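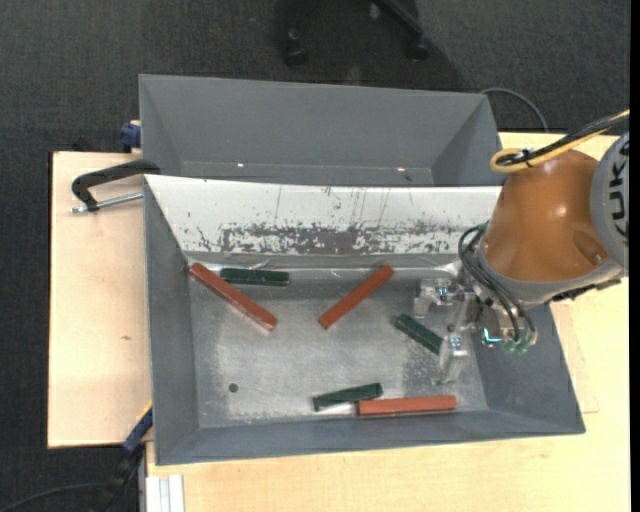
Red and green bars in one of the grey metal bins.

Hi Mihret,

February update on the Skurncombe evening classes, as promised. I'll try to keep it shorter than last time!

The big news is that we're full. We had room for 11 adults in the bookkeeping course and all 11 places went in the first week, mostly to people who run a stall or do a bit of cleaning or repair work and have never kept proper accounts. Seven of them had been on the waiting list since fall, so it was nice to finally call them. We start at 6:30 and I'm usually still chatting with somebody at the door at nine.

The reading group is slower going. The Tredmont bus changed its evening times and a couple of our regulars can't get home after class anymore. I've asked Varham if we can borrow their upstairs room for the spring, as it's right by the stop, and they sounded pretty keen - I'm waiting on a yes in writing before I tell the group.

Money. We've spent $350 on workbooks and calculators, which was the whole supplies line, so anything else this term has to come out of the tea and printing budget. Woldemariam gave us a good price on the workbooks and threw in 2 spare sets (I've put those away for the next course). The tutor's hours are on track. I do owe you the January receipts and they're coming, I just need to find the one for the calculators.

One thing I'd do differently is the sign-up form. It asked for far too much, and I had people phoning me up to ask what "prior attainment" meant. I've cut it down to a single page and dropped that question altogether. If you need it for your own records, let me know and I'll ask people in person, in normal words.

Next up: the invoices session, then a practice tax return, which everybody is dreading except me. I'd also like to talk to you about a second bookkeeping group. Could we do a call before the end of the month? Mornings are best for me, any time after ten.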